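**Ticket 105: Bedside lamp drops off the network at night**
Opened by: Isla McIver
Status: Pending, in the sense that the sea is pending

Lamp pairs with the Gendero hub fine at noon. By bedtime the app says "Device is resting." So was I, until it came back at 3 a.m. at full brightness.

Tried so far:

- Restarted the hub.
- Restarted the lamp.
- Set the timeout to 300 seconds, as the Hikness help page says. It saved as 12.
- Deleted the "Sunset" routine. It is still running.

Reply from Morag MacAulay, second-line support:

Please move the hub off the floor and onto something at bed height, then send the firmware number. Any nightstand will do.

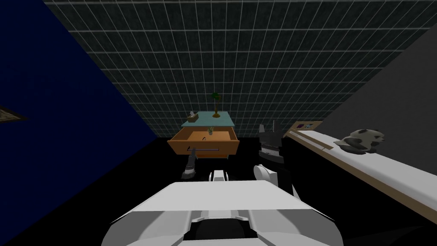
*Nightstand with a teal-blue top, small palm toward the back.*

Firmware is 56. The app offers an update to 56, which I accepted twice.

Morag again: 56 has a known clock fault. The hub thinks it lives nine hours east of you, so "Sunset" is right on time somewhere. Set the region by hand under Settings > Home > Other > Home.

Done. Lamp stayed connected Monday night. The hallway light now comes on with the kettle. Should I open a new ticket for that or keep using this one?

Morag: New one, please.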